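Terkier Kitchen Practice Pack: Gallery

Welcome, and thank you for stopping by our gallery page! We get quite a few messages from people who have read the description of the Kitchen Practice Pack in our shop and would simply like to see what it looks like when it's running, before they set aside an afternoon (or talk a department into paying for it). So we've put a couple of views up, both rendered straight from the simulator, and we've written down a few of the things we usually end up telling people over email anyway.

For anyone new to us, the pack is a set of simulated kitchen tasks for two-armed robots with hands. You load it, pick a counter, pick an object, and your controller or your learned policy gets to work on it without a single real dish being put at risk. The current release has 50 tasks spread over 12 counter layouts, and every layout can be restyled with different stone, wood and clutter, so that a policy which has grown a little too fond of one particular countertop gets a proper workout.

The pictures on this page come from the Clarndale layout, which is the one we suggest starting with. It has a good open stretch of counter, a board in the middle and a few things toward the back and side to keep the arms honest. The task is a lemon and the board, and it's the first one most people try.

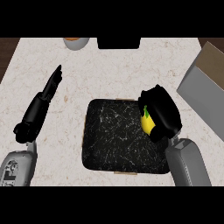
Clarndale layout, lemon task. The right hand has the lemon over the corner of the board while the left stays out over the marble.

We're fond of this stone! It took us a long while to get the speckles and veining to a place we were happy with, and we know that sounds like fussing over wallpaper, but a busy surface gives a vision model much more to think about than a plain white one does. If you'd like something calmer for your first runs, there's a plain finish in the same menu, and you can switch between them in the middle of a session without reloading anything.

The board is a favorite of ours too. Dark stone under a yellow lemon is about as friendly as contrast gets, and once your policy is comfortable with that, you can swap in the Wasilewska set, our collection of pale and patterned boards, where things become a good deal harder. Those come with the pack, so there's nothing extra to buy.

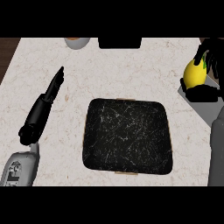
Fingers and thumb around the lemon, leaf and all, with the board clear and waiting.

Hands are where most of our questions come from. The pack ships with 3 hand models, and you can bring your own as long as it loads in the usual formats. Contact settings for each finger are in a plain text file that you're welcome to open up and change, and we'd encourage you to, even if you only nudge a number or two to see what happens. The fruit comes from our Plelletti produce set, leaves included, and each piece has its own size and weight settings, so you can make a lemon heavier or slipperier as the mood takes you.

A license covers one lab or team, with up to 3,855 recorded demonstration runs to download alongside the tasks. The next update is planned for August and will add more layouts. If there's a kitchen chore you'd love to see in it, do write to us through the contact form, and tell us which hands you're using when you do.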